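Notes from the open day, disassembly cell. Written up the same evening, so the order may be off in places.

Visitors came through in three groups. The group from Leitão was the largest and asked the most about cycle time, which we don't have a good number for yet. Two people from Bitby stayed on after their slot and went through the fixture drawings with Inger Hallgrímsson. They want the outer dimensions of the parts fixture. Not sent yet.

Demo task as announced: desktop case on its side, cover off, arm works on the memory and the processor area. No screws in the public version. Screws stay on the bench list until the driver swap is sorted out.

Points on the socket approach:

- Clearance is set by the fingers, not the housing. The finger plates have to get in past the memory slots on one side and the capacitors on the other, so the wrist angle matters more than it did on the bare-board trials.
- The socket frame and the heat spreader are both bright metal. With the hall lights on, the spreader washes out in the wrist view and the edge fit is unreliable.
- The hold-down lever is the better reference. It sits along one edge of the frame and has an outline we can fit against.

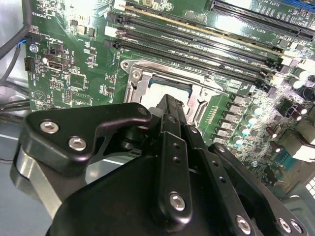 Taught heights were kept from the February setup with a 2 mm offset added before the doors opened. I would like that offset gone. It covers for the case sitting differently on the profiles each time it is reloaded, and the correct fix is a hard stop at the corner.

Someone in the second group asked why we don't locate everything from the overhead view and skip the wrist view. Inger answered: the arm blocks the socket in the last part of the approach, so the fixed view is good for coarse position and for checking the fixture, and not for much else. Agree. Worth putting on the handout next time.

Cabling was the other frequent question. The loose wires near the drive bays move when the case is handled, and we have no model for them. Current method is a keep-out volume drawn by hand, 6 cm deep. Crude, but it is what we have. The Novunside people described something similar on their line.

Fixture notes: the slotted supports for the memory modules are fine as they are. The U-shaped holder at the near edge is taller than it needs to be and I want it lower before the next revision.

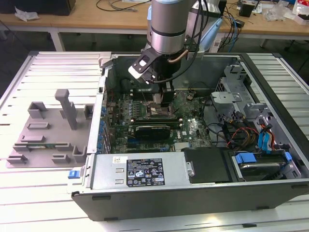 Osville, Friday, July 28, 2023

To do:

- [ ] Hard stop for the case corner, then remove the 2 mm offset
- [ ] Diffuser or polarizer for the wrist view, test both
- [ ] Redraw keep-out volume from measured wire positions, 3 reloads minimum
- [ ] Lower the U-shaped holder
- [ ] Fixture dimensions to Bitby (Inger)
- [ ] Log cycle time properly so there is an answer for Leitão

Controller logs from the day are in the shared folder under the cell name. Raw only, no labels yet.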